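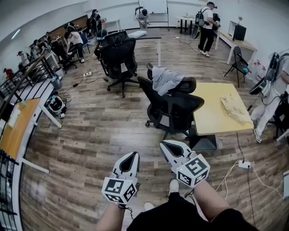
Hendville Folk Dance Club, members' list

Subject: Re: Midsummer supper, date and food

Replying to the list so everyone has the same answers.

On an earlier message, a member wrote:

> Are we still doing the bonfire supper on the night of the solstice, or moving
> it to the weekend like last year? My in-laws keep St. John's on the 24th and
> we can't do both if they land together. Also, is it potluck again? I still
> have two of the club's big serving dishes from last June and would like to
> give them back.

We are keeping it on the solstice itself. The Watthorpe group has its own supper that weekend and several of our members dance with both. That should leave the 24th free for anyone who keeps it with family.

It is potluck again. Please bring one dish that feeds eight and write on the lid what is in it. Last year we had a lot of potato salad and hardly any bread. If you can bake, bread or rolls would help. The club is buying the herring, the sour cream and the strawberries. Bring the serving dishes with you on the night and leave them on the kitchen counter.

The field at Clurkside is booked from 5 p.m. The rental is $100, same as before, and comes out of the dues. We need to be off the grass by midnight. The fire permit covers one fire, so please don't start a second one for the kids. They can do the wreaths at the picnic tables. Bring your own scissors and any flowers you can spare from the garden. Daisies and ferns hold up best. Don't pick along the creek, as it is posted now.

Music: the Vasić family band will play the first set, and after that we use the speaker. If there is a song your family always has at midsummer, send me the title before the end of May. I can't look things up in the field, there is no signal past the gate.

The question of jumping over the fire came up again. Adults only, after it has burned down low, and no long skirts. It was the same rule last year and it stands.

Parking is on the left side of the lane only.

Club secretary
Hendville Folk Dance Club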